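Traturdale Workroom Refit
Progress report to the Falletti Fund
Second report, covering the period to the end of April

Summary

Work on the shared workroom at Traturdale is on schedule apart from the storage wall, which has slipped by 2 weeks. The walls are painted, the work surfaces have been re-covered, and the room has been back in part-time use since the middle of the month. Spending is within the grant. We are asking the Fund to agree to one small change, set out under Budget.

Background

The Fund will remember that the workroom was being used for sewing, model making and small repairs, all on the same set of tables. The old tops were varnished and had become badly marked. Small parts rolled off them, and the glare from the ceiling lights made fine work tiring in the evening. The walls had been covered in pegboard and notices over many years and were in poor shape behind them.

The grant was for three pieces of work: clearing and painting the walls, re-covering the work surfaces, and building a storage wall along the corridor side.

Walls

The pegboard came down in the first week. Behind it we found more loose plaster than the Westerberg survey had allowed for, mostly at table height where chairs had knocked against it for years. The contractor cut this out and patched it before painting. All four walls are now plain white. We have decided to leave the wall behind the long bench clear, with nothing hung on it, and to move the notices out to the corridor. Users had asked for this in the spring survey and it has made the room feel larger.

There is one area near the door where the paint has not taken well over the new plaster. The contractor has agreed to come back and give it another coat at no charge.

Storage wall

The frame is up and the lower shelves are in. The drawer units from Beson arrived with the wrong runners and had to go back. Replacements are promised for next month. Until then the tools and materials are in crates in the back office, and users have to ask for what they want. This is a nuisance but it is working. We don't expect any extra cost from the delay.

Work surfaces

The tops were stripped, sanded and re-covered in gray. We tried two samples before ordering. The first was a smooth sheet that wiped clean easily but showed every light in the room. The one we chose has a fine speckle and a softer look, and it cuts the glare a good deal. Pins and screws can be put down without rolling away.
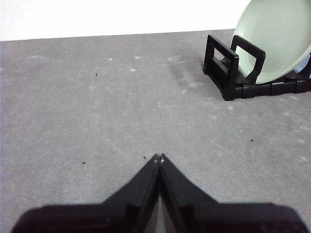 The drawback is that it shows dust and lint. Pale bits stand out against the gray, and smudges build up quickly along the wall side, where people tend to push things out of the way. A dry brush lifts most of it. Chalk is harder, and the sewing group has gone over to water-soluble pencil for marking out. We have put a brush at each end of the room and added a wipe-down to the closing checklist. If the surface still looks patchy in six months we will ask the supplier about a sealing coat, but we would prefer to leave it as it is for now.

The joint between the tops and the wall has not been sealed yet. It will be done at the same visit as the repainting by the door.

Use of the room

The room reopened for the afternoon and evening sessions only. Bookings are down on last year, as expected with shorter hours. Three groups have moved back in and a fourth is waiting for the storage to be finished. Comments so far have been mainly about the light, which people like, and the crates, which they don't.

Budget

The Fund has paid the first installment in full. The extra plaster work came to $673, which was not in the original estimate. We had set aside $2,000 for contingencies and have charged it to that line. Nothing else has been drawn from it.

We would like the Fund's agreement to spend more than $50 from the same line on a lint roller set, spare brushes and a small hand vacuum for the work surfaces. The amount is minor, but the grant terms ask us to clear any equipment that was not on the first list. We will send the quote separately.

Next steps

Fit the replacement drawer units and move everything out of the back office.
Repaint the area by the door and seal the joint behind the tops.
Return to full opening hours once the storage wall is finished.
Repeat the user survey - same questions as the spring one, so the answers can be compared.

The final report will follow when the storage wall has been signed off, with the survey results and a full statement of spending attached.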